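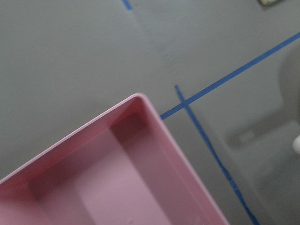 Getting Started on Tasks You Have Been Putting Off

Acheampong Learning Support Office
Prepared by Akua Ankrah and Mervin Poirier
Updated 10 January 2025

This guide is intended for students and staff who regularly delay work they are able to do. It covers ordinary delay: the unwritten report, the unanswered letter, the closet that has needed attention for months. Readers whose low energy has lasted several weeks, or who have stopped enjoying things they used to enjoy, should speak with a health professional before using the method described on this page.

The method takes one evening to prepare and 19 days to complete. It may be started at any point in the year, although the office does not recommend beginning during final examinations.

What you will need

A notebook or a stack of paper
A pen
A clock or kitchen timer
A calendar with room to write on each day

A telephone may be used as a timer if notifications are turned off first. Participants in the Ilier residence should use the printed calendar supplied at the front desk.

Step 1. Write the list

Set the timer for six minutes and write down every task you are avoiding. Do not sort the tasks or judge them. Large and small items belong on the same list, and it is acceptable to include matters that seem trivial, such as returning a borrowed book.

When the timer sounds, stop writing. Items remembered later may be added on the following day.

Step 2. Select three tasks

Choose three tasks from the list and copy them onto a new page. At least one should be something you could finish in a single sitting. Put the original list away in a drawer or folder. It will be needed again in Step 6.

Participants often ask whether they may select more than three. They may not during the first round.

Step 3. Name the first action

Beside each task, write the first physical action it requires. "Write the housing application" is a task. "Open the form and fill in my name" is a first action. If you are unable to begin the action within a minute of sitting down, it is still too large and should be divided again.

The following were adapted from worksheets used in the Fustby workshops:

Task: Prepare for the chemistry test. First action: Open the textbook to the first review page.
Task: Start exercising. First action: Put walking shoes by the door.
Task: Cook at home more often. First action: Write down one meal and what goes in it.
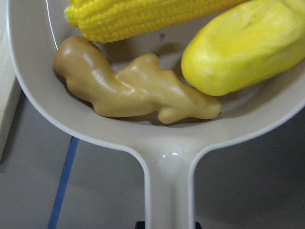
A toy ginger root in a toy frying pan.

Step 4. Assign a time

Each day on the calendar receives one starting time and one task. Write both. A starting time should follow something that already happens daily, such as breakfast or the end of the last class. "Sometime in the afternoon" is not a starting time.

Leave every seventh day blank. Blank days are for rest, and tasks missed earlier in the week are not to be moved onto them.

Step 5. Work for a short period

At the starting time, carry out the first action and continue for seven minutes. You may then stop or go on, as you prefer. In either case, mark the day as complete and write down the next first action before leaving your seat.

If you miss a day, draw a line through it and resume on the next. Do not double the following session. Yayra Agbenyega, who revised this section in July, advises participants to keep the missed days visible on the calendar, where they can be compared with the starting times.

Step 6. Review

At the end of the period, take out the original list and cross off anything that is finished or no longer matters. If the same starting time was missed repeatedly, change the time and keep the task. Then select three tasks for the next round.

Working with a partner

Some participants prefer to report to another person. Agree in advance on what will be reported and how. One message per day, stating only "started" or "not started," is sufficient. Partners should not offer advice unless asked for it.

Group sessions are held in the Nedix reading room and are led by Ohemaa Alhassan. Requests for a large-print worksheet should be directed to Nana Nartey at the front desk.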